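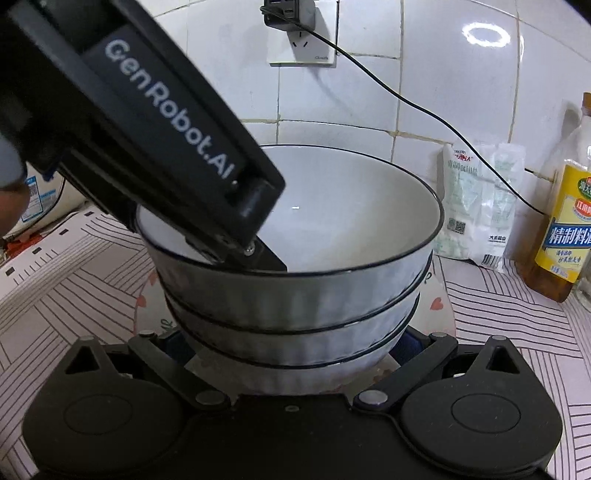
Three white bowls with dark rims, stacked.

Breltby Tableware Listings - README

What this is

A table of 2,857 would have been nice and round for nobody, so to be exact: 2,859 secondhand listings for bowls, plates and cups, copied by hand from the Flokport and Hovetti resale sites. One row per listing. Last edited May 22, 2026.

What it claims to tell you

Asking prices, and how sellers describe their dishes. It does not tell you what anyone paid. Both sites hide the final price, and I don't trust the "sold" tag on either one, as sellers also use it to take things down. Please don't publish an average from this file and call it the market.

Columns

listing_id - ours, not the site's
site - flokport or hovetti
item - bowl, plate, cup, mixed
pieces - as stated by the seller, blank if not stated
price_asked - whole dollars, shipping left out
condition - seller's own word
maker_claimed - see below
text - the listing text, with phone numbers removed

Known problems

maker_claimed is filled in for 1,119 rows. I would believe very few of them. A lot of sellers write "Okoth style", which can mean anything with a colored edge, and an early version of the file counted those as Okoth. They are now marked "style" and kept apart.

"Vintage" shows up everywhere and means nothing. "Excellent" seems to include chips on Hovetti. On Flokport the same dishes are sometimes listed again under a new title. I removed the copies I could spot, which left 2,457 rows in clean.csv. The full set is in raw.csv. Some repeats surely got through.

Listings from August are thin - Flokport's search was broken for part of the month and I did not go back for them.

Versions

v3 splits out the "style" rows and fixes prices where a comma was read as a decimal point. Anything worked out from v1 should be done over.

Use

Free for study and teaching. Say which file you used. Corrections are welcome if they come with the listing_id; "this looks wrong" is not something I can check.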